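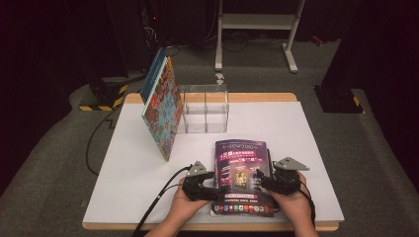 Search threads... Go

Old magazines: keep, sell or dump?

plilville_pete
So my aunt passed in July and I'm the one with the garage, which means I now own 124 magazines plus whatever is still in the two tubs I haven't opened. Mostly knitting and travel, a few movie ones. My wife wants the space back by Christmas. Do I try to sell them or just haul the lot to the recycling place in Hartley?

traceym
Sorry about your aunt. Please don't dump them yet! I sold a stack of 50 old gardening ones to a lady who makes collages and she was thrilled (so was I, it paid for dinner). List them by the bundle and let people pick them up from your porch.

Nolter
Disagree. I spent a whole winter listing mine one by one and made less than I spent on padded envelopes. Paper is heavy and postage eats you alive. Recycle.

traceym
Well yeah, one by one! I said bundles. And I said porch.

Nolter
You did say porch. I still think it's a lot of texting with strangers for the price of a pizza.

brodie_tm
Depends what's in the tubs. Movie and music mags with a popular face on the cover can do OK if the spine is clean and the posters are still in there. Travel ones, forget it. I have a run of foreign fashion magazines I can't read a word of and I'm keeping every one, the paper is so much nicer and I just like looking at them.

plilville_pete
Opened tub one. More knitting. There's a sweater with a duck on it that my wife now wants made, so that one stays.

flaritz_fan
Try the school art room before you do anything else. Ours took 100 of them last year and asked for more. Pull the address labels off first, though.

Nolter
OK the art room is a good idea, I'll give you that. Ours said no because of the perfume samples, so call ahead.

brodie_tm
Whatever you keep, store it flat and don't stack it to the ceiling. And get it out of the garage. Mine went wavy in one summer and I'm still mad.

plilville_pete
Called the school, they want the travel ones. Knitting goes on the porch in bundles. Tub two is tomorrow.

Comments

Tracey Mapplebeck: Any knitting left, Pete? I'll drive over for the duck sweater issue if your wife ever gives it up.

Brodie Te Moana: My dad had 2,000 car magazines and the shelf came down at four in the morning. Flat stacks, people. Low ones.

wendy_k: Dentist offices don't want them anymore, I asked three.

Contact us | Copyright Flaritz Forums | Back to top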